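Closarden Screening Room
Pre-show safety check, filled in 19th November

Status is OK / FIX / NO GO. Comments under each line, keep them short please, the last sheet ran on to the back and got lost.

FRONT OF HOUSE

Street doors open fully, nothing propped against them: OK
Mat on the left side curling again. Taped for tonight. Needs replacing, tape is not a plan.

Lobby floor dry and clear: OK
Popcorn cart moved back from the stairs. Marked its spot with chalk, please use the chalk.

Poster cases locked and fixed to wall: FIX
Right hand case has one loose bracket, moves if you lean on it. Sci-fi season poster taken out, case roped off. Bracket on order from Kerance.

AUDITORIUM

Seat count matches license (80): OK
Wheelchair spaces clear. Someone had parked a stack of folding chairs in one, moved to store.

Seats sound, no broken arms or springs: FIX
Row F end seat tips forward. Bagged and tagged, box office told not to sell it. Same seat as in May!! The repair didnt hold, want it swapped out this time.

Aisle lights: FIX
6 out on the left aisle, all next to each other so prob. the strip and not the lamps. Right aisle fine. Usher with flashlight at left aisle for the whole double bill until sorted.

Exit signs lit, both sides of screen: OK
Had a complaint they spoil the dark scenes. They stay on. No tape, no cardboard, no T-shirts hung over them.

Exit doors open from inside with one push: OK
Rear one stiff in the cold but goes. Oiled. Check again before the late show.

Curtains and masking, flame tag in date: OK
Tag readable on main curtain. Could not find the one on the side masking, look behind the speaker.

Screen speakers and cables secured: OK
New sub has been strapped down. Rattles on the big space battle, rattle is the vent cover, see below.

Vent cover above row B: FIX
One screw missing. Not about to fall but its over peoples heads so do it first. Ladder is in the boiler room.

PROJECTION BOOTH

Extinguisher in place, gauge in green: OK

Lamp hours logged and under limit (3000): OK
Almost 3000 on the Mestisex unit. No room for the trilogy day on this lamp. Change it before then, face shield and gloves on, no short cuts.

Exhaust fan running before lamp is struck: OK
Noisy. Belt probably. Sabbagh to look when they do the lobby heating.

Film path guards fitted (35mm machine): OK
Guard was off when I came up. Put back. It does not come off with the motor running, whoever is threading.

Loose parts and tools off the floor and off the machine: FIX
Bench is a mess. Clear it, label anything from the old machine.

Booth door shuts by itself: OK

Booth port shutters drop freely: OK
Tested both. Left one slow.

SUMMARY

5 items to FIX, no NO GO. Doors can open tonight with usher on left aisle, row F end seat unsold and vent cover screwed down before anybody is let in. Sign the log by the booth phone when the screw is in. Lamp change still needs a date, and the interval on the double bill has to be long enough to walk the aisles and recheck the rear exit. 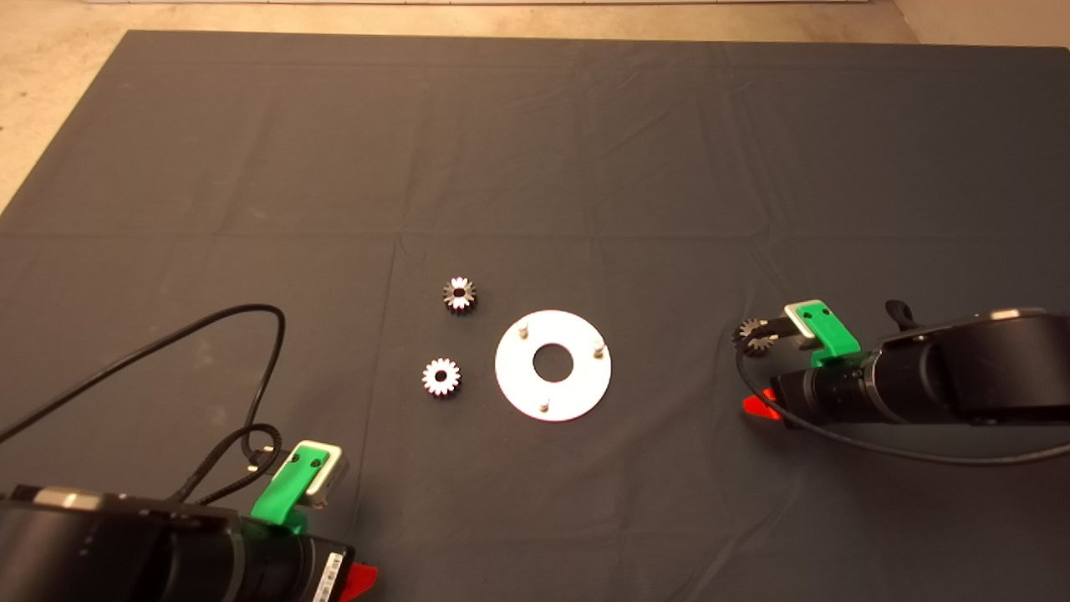
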